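Kalkidan Bogale got the letter from the county in February and left it on top of the refrigerator until the water bill came and she needed the magnet. Then she read it. Her father's plot on the Gidey road, the one he had never built on, was going to be sold for back taxes unless someone paid 2,000 dollars.

She called her brother in Medach. He didn't pick up, so she went to the kitchen and started on the onions.
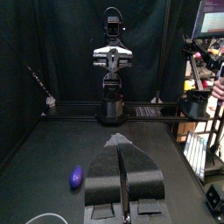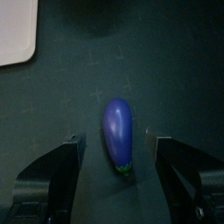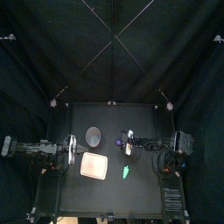 *The second one: a toy eggplant, stem end down.*

Her father had grown eggplants on that plot for 4 summers. He drove out after work with water in old milk jugs and came back after dark with his shoes in a bag. Most of what he grew was bitter. Her mother salted the slices and pressed them under a pot lid with a brick on it, and they ate them with a lot of bread. When he asked how they were, everyone said good.

The brother called back at nine.

"Let it go," he said. "It's dirt."

"It's an acre."

"It's an acre of dirt. Did you look at the map? The road doesn't even go there anymore."

She had looked at the map. The road went as far as the feed store and then there was a dotted line. She told him she was thinking of driving out to see it.

"Take pictures," he said. "So I can say I told you."

She went on April 3, 2019, which she remembered afterward because it was stamped on the receipt from the gas station in Jastilside. The man at the register had on a Fultodeo jacket, the seed company, and she asked him if he knew how to get to the lots past the feed store. He said the feed store had closed. He drew her a map on the back of a lottery form – two turns and a culvert – and told her not to try the culvert if it had rained.

It had rained. She parked on the near side and walked.

The plot was smaller than she remembered and it sloped. Somebody had been dumping branches along the north side. The stakes her father had put in at the corners were gone except one, and that one had his handwriting on it in grease pencil, the number 51, for lot 51. It should have washed off years ago. He had gone over it with a nail, she saw when she got close, so the number was cut into the wood.

She pulled at the stake to see if it would come out. It wouldn't.

There were no eggplants, of course. There was wild onion and a lot of something with yellow flowers, and under the branches she found one of the milk jugs, gone brittle, with the handle broken off. She turned it over and mud ran out. She carried it a little way and then put it back.

A woman came along the fence on the next lot with a dog and asked if she was from the county.

"No," Kalkidan said. "It was my father's."

"The man with the jugs?"

"Yes."

"He used to leave a bag on my gate," the woman said. "Eggplants. My husband couldn't stand them." She looked down at the dog. "I made them anyway. I'd put in sugar."

"Sugar?"

"A spoonful. In with the tomatoes."

They stood there for a minute. The woman asked if she was going to sell, and Kalkidan said she didn't know, and the woman said there was a man who'd been asking, but he wanted all the lots or none of them.

On the way back her shoes were so heavy with mud that she took them off at the car and drove in her socks. She stopped at Jastilside again for a bag to put them in. It cost her 3 cents.

Her brother called while she was on the highway and she let it ring. She was trying to work out how much she could take out of savings, and whether the county would let her pay the rest in the summer.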